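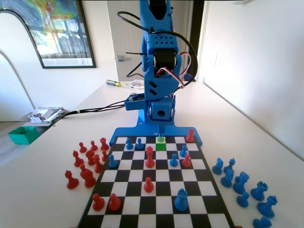 Weerakoon is a podcast series on the history of civil defense and public warning systems, put out by a small outfit called Sakeo. The current season has nine episodes, most of them a little under an hour. I finished the last one in May 2024 and have gone back to two of them since.

The season follows one question from start to finish: how does a government tell people that something bad may be coming, and what do people do when they hear it? It opens with beacon fires on the English coast in 1585, which is a longer run-up than I wanted. The point of the episode is that a signal only works if everyone agrees on what it means, and that could have been made in ten minutes. If you're short on time, start with episode two.

From there it picks up. The episodes on air raid wardens and blackout drills are the best of the lot. The host reads from block wardens' notebooks and town council minutes, and lets the dull parts stay dull. One warden spends most of a page on a neighbor's porch light. You get a good sense of how much of the work was knocking on doors, and how quickly some people got tired of being knocked on.

The Cold War material is more familiar. Fallout shelters, school drills and the yellow and black signs have been covered many times, and episode five doesn't add much. Episode six does better by looking at who was left out of the shelter plans — renters, mostly, and people who worked nights. I hadn't thought much about renters before, and I'd have liked a second episode on them.

Episode seven is on false alarms. It's the one I'd give to someone who isn't sure about the series. It takes its time with the question of what a mistaken warning costs, and the guests don't agree with each other. The host doesn't try to settle it for them.

The last two episodes are on phone alerts and on where the money goes now. They lean on interviews with officials, and some of the answers sound prepared. A few follow-up questions would have helped.

Sound quality is fine for the most part. One guest in episode four is on a bad phone line for almost 23 minutes, and I had to turn the volume up and then back down again when the host came in. The music between sections is too loud throughout.

You can listen free on the Nerer app, with ads, or pay for a subscription through Fastolis, which takes the ads out and adds transcripts. I tried both. The ads come in the middle of sentences on Nerer, and the app lost my place more than once. The Fastolis transcripts are accurate on ordinary speech and poor on place names. Each one has a source list at the end, and that was the main reason I kept paying. Several of the older pamphlets listed are scanned and free to read.

I'd rate the season 7 out of 10. It's worth the time if you have an interest in home front history or local government. Anyone looking for current policy can skip to the last two episodes, though they are the weaker ones.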